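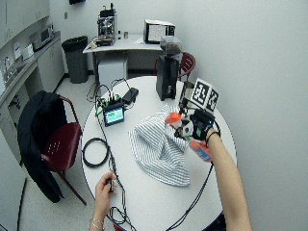
Mirkwood hand demonstration project
Minutes of the project meeting, 1 May 2020

Present: the recording group, the training group, one representative from Clastus. Apologies were received from Sketov, who sent written comments.

1. Minutes of the last meeting

Approved with one correction. Under item 4, "left glove" should read "right glove". Both open actions from April are closed.

2. Recording progress

The recording group reported 700 usable demonstrations to date across all tasks. The spray bottle and cloth task stands at 86, which is behind plan. Most of the lost time went to setting up the glove at the start of each session. People are still taking the glove off between short breaks and then having to calibrate again.

Agreed that the glove stays on for a full block and that blocks will be kept short enough for this to be comfortable. The training group asked for the cloth to be dropped again before every take so that it does not lie the same way twice. The recording group said this is already done most of the time, but it is not written in the task sheet. It will be added.

3. Marker tags

There was a long discussion of the square tags above the knuckles. When the wrist turns inward during a grasp, the fixed camera loses sight of them and the hand position has to be filled in from the tracking module alone. Of the takes checked by the training group, 18 had a gap long enough to matter. In most of these the gap came just as the fingers closed on the bottle.

Three options were put forward:
Raise the tags on a taller mount.
Add a second fixed camera on the opposite side of the table.
Ask the demonstrator to grasp with the back of the hand toward the camera.

The third was rejected. The training group does not want people changing a natural grasp to suit the camera. The first is cheap but a taller mount may wobble when the hand moves fast. Clastus has a spare camera and will lend it until the end of the project. Agreed to try the second camera first and come back to the mount if gaps remain.

4. Cables

The cable from the glove runs over the table edge and can pull at the wrist when the arm reaches across. Clastus suggested a clip at the elbow. The recording group preferred a longer lead with more slack. Both will be tested next week. No decision on going wireless – the delay measured in April was too high and nothing has changed.

5. Transfer to the arm

The first policy trained on the bottle task was run on the Chiu arm. It reached the bottle in most trials but closed the gripper too early, and in 7 trials it tipped the bottle over. The training group thinks the glove data is fine and that the fault is in how finger closing is mapped to the gripper. Sketov's written comments say much the same and ask for the raw finger angles to be sent along with the mapped values.

It was asked whether remote control of the arm would give better data for this step. The view of the meeting was that it would be slower to collect but worth having as a check. A small set will be recorded by remote control, same bottle, same cloth.

6. Actions

Recording group: add the cloth drop to the task sheet; test the elbow clip and the longer lead.
Clastus: deliver the spare camera.
Training group: review the gripper mapping; send raw finger angles to Sketov; draft a plan for the remote control set.

7. Any other business

The file naming on the shared drive is still mixed. Old files will be left as they are and the new pattern applies from the next session.

Next meeting: to be set once the second camera is in place.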